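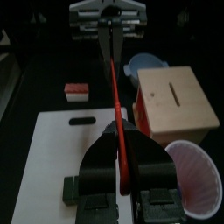
Review: Climero Handover Kit for Two-Arm Manipulation Research

Reviewed by Rasha Shboul, Milside Laboratory for Shared Manipulation
03/08/2024

Scope of this review

The Milside Laboratory reviews research tools that its members have used long enough to form a settled view. The present review concerns the Climero handover kit, a package of software, object sets and written procedures for training a pair of robot arms to pass objects from one gripper to the other. The kit implements the staged handover method first described by the Grudar group in 2021, and it is sold with a license that permits changes to the source code.

The review covers the method as the kit delivers it. It does not cover the arms or grippers, which the buyer must supply. The laboratory purchased its copy at the standard academic price and received no support beyond that offered to every customer.

The method

Most learned handover policies treat the exchange as one continuous motion. The staged method divides it into four parts: presentation, approach, shared hold and release. A separate small network judges which part is under way, using the wrist camera of each arm and the position of the fingers. The main policy then receives that judgment as an additional input.

The shared hold is the center of the method. During this stage both grippers have the object, and neither is permitted to open until the receiving side reports a firm grip for a set number of control steps. The default is 90 steps. Users may change it in the settings file, although the manual gives little guidance on how to select a value, and we found the effect on long objects to be considerable.

Thin utensils are the hardest class in the kit. A spatula or spoon offers the giving gripper a narrow shaft and the receiving gripper a handle of a different width and finish. Small errors in angle at one end become large errors at the other. The wrist camera has a good view of the near end of the object, but the far end appears very small, and dark fingers against a dark table give the network little to work with. The authors of the method acknowledge this difficulty in their paper.

Setup and documentation

Installation required two working days. The greater part of that time was spent on camera calibration, which must be carried out separately for each wrist. The calibration program is reliable but poorly explained. Its error messages refer to step numbers that do not match those in the printed manual, and the corrected list is found only in the release notes for December.

The remainder of the documentation is of good quality. The chapter on recording demonstrations deserves particular mention. It tells the operator where to rest the arms between attempts, how much clutter to leave on the work surface, and when a failed attempt should be kept in the training set. Réka Szűcs, who directed the recording work at Milside, adopted the chapter as the laboratory's standard procedure and has since applied it to projects that do not use the kit at all.

Clutter is treated seriously. The procedure calls for household and toy-like objects of mixed shape to remain on the table during recording, so that the policy does not learn to depend on a clear surface. Cutting boards, bowls, cups and small blocks are all suggested. The manual advises moving these items between sessions but not between single attempts, and we followed that advice.

Test procedure

The laboratory trained one policy on 2000 demonstrations recorded by teleoperation. The demonstrations covered the full object set, with thin utensils making up the largest share. We then ran 200 test handovers on utensils that had not appeared in training, on a dark work surface, with clutter present and under the ordinary lighting of the room.

For comparison, we trained the single-motion policy supplied with the Mangundap toolkit on the same demonstrations and tested it under the same conditions. An attempt was counted as successful if the receiving gripper held the utensil alone at the end and the utensil had not touched the table.

Results

The staged method performed better than the single-motion policy on every utensil tested. The difference was small for thick handles and large for narrow ones. Drops during release, which were the most common failure of the Mangundap policy, were rare with the Climero kit.

The staged method failed in a different way. In a number of attempts the two arms remained in the shared hold until the time limit expired, each gripper closed on the utensil and neither yielding. The stage network had not recognized the second grip as firm. Glossy handles produced this result more often than matte ones. We suspect that reflections on the handle confuse the wrist camera, but we have not tested this directly and offer it only as a possible line of inquiry.

Lowering the number of required steps reduced these stalls and brought back some of the drops. Users will need to find their own balance. For a laboratory working with breakable objects, a stall is plainly the safer failure.

Speed is a further limitation. The pause built into the shared hold makes each exchange noticeably slower than the single-motion approach. This is of no consequence in most research, but it may rule out the kit for studies in which a person is waiting for the object.

Support

Climero answered written questions promptly. One request, for a way to log the output of the stage network alongside the camera images, was met with a short script that has worked without fault. A second request – for separate step settings for each object class – was noted for a later release, and no date was given.

Assessment

The kit is recommended for groups that already operate two arms with wrist cameras and wish to study handover of long or thin objects. The method is sound, the recording procedure is the best we have used, and the source code is readable. Buyers should allow time for calibration and should obtain the release notes before beginning.

It is not recommended as a first system for a new group. The manual assumes a working teleoperation setup and offers no help in building one. Groups whose main interest is speed should also look elsewhere.

The settings files used in our tests may be requested in writing from the Milside Laboratory.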